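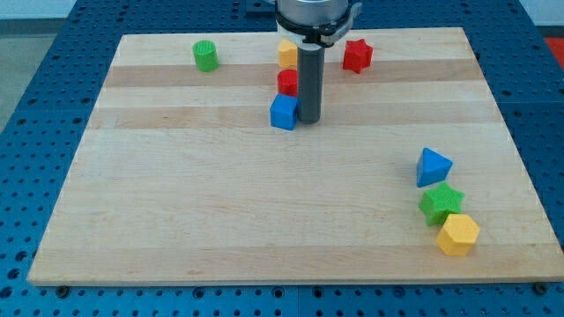 Sindard Chopping Board, Large
Brestdale range, pale finish

A rectangular wooden board for the preparation of bread, vegetables and cooked foods. The surface is a light maple colour with straight bands of grain running the length of the board. Banding varies from piece to piece: most boards show alternating pale and slightly darker stripes, and one or more of these may be noticeably darker than the rest. This is a feature of the timber and is not accepted as a fault for return.

The board is supplied flat and ready for use after a first oiling. It has no juice groove, so either face may be used.

Specification
Length: 40 cm
Weight: 2 kg
Shape: rectangular
Finish: unoiled, fine sanded
Feet: none
Dishwasher: no
Microwave: no

Before first use
Wipe both faces with a damp cloth and leave the board on its edge until dry. Apply a thin coat of food-safe mineral oil along the grain, including the ends, which take up more than the faces. Leave for 15 minutes and wipe off any surplus. Apply a second coat the next day. Olive and sunflower oils turn sticky and should not be used.

Cleaning
Wash by hand in warm water with a little washing-up liquid. Wash both faces, even where only one has been used; wetting a single face is the usual cause of cupping. Do not soak. Stand the board on its long edge to dry, away from radiators and direct sun.

Stains from beetroot or turmeric can be reduced with coarse salt and half a lemon. Rinse, dry and re-oil the area afterwards. Deeper marks can be taken out with fine abrasive paper, worked along the grain only.

Use on the worktop
The board will sit on any level surface. On smooth worktops a damp cloth or the Skustach non-slip mat (sold separately) should be placed underneath before cutting. On perforated or slatted tops, check underneath for trapped crumbs and moisture after use – the underside dries more slowly than it appears to.

Do not use the board as a trivet. Pans straight from the hob will scorch the surface, and scorch marks are not covered by the guarantee.

Guarantee
Sindard boards are guaranteed against splitting for 5 years in domestic use. Surface scratches, knife marks, staining and changes in colour are excluded. Boards that have been through a dishwasher are not covered. Proof of purchase is required.

Related items
Teixeira board oil, for first treatment and regular upkeep
Skustach non-slip mat, cut to fit under the large board
Brestdale board, small, same finish

Delivery
Sent in a cardboard sleeve. Slight movement across the width is normal in the first weeks in a heated room – oil both faces and store the board upright.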